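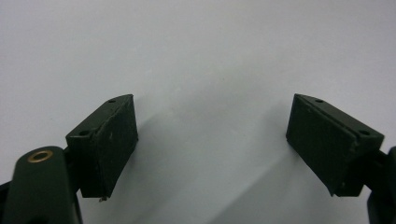
Beauty > Skin Care > Interviews

Can a $422 Face Cream Be Worth It?

The founder of Skindivance wouldn't let me print her name, which seemed odd for someone selling trust in a jar. Her night cream costs $422. I asked what was in it.

"Mostly what's in the others," she said. "Ours is better balanced."

Balanced how? She mentioned a survey of 935 buyers. Had any of them used a cheaper cream alongside it? "They wouldn't want to."

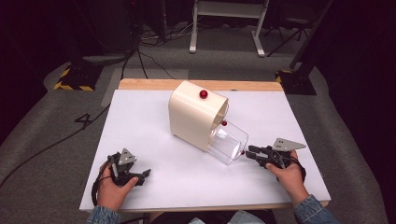 "Results in 4 weeks"

The label promises firmer skin in four weeks. I asked who measured it. "Our customers did, in the mirror," she said.

She plans to sell up to 2,000 jars through Adora, a small chain of salons, by August. I asked if she'd refund anyone who saw no change.

"We'd suggest a second jar," she said.

I'm still using my drugstore lotion.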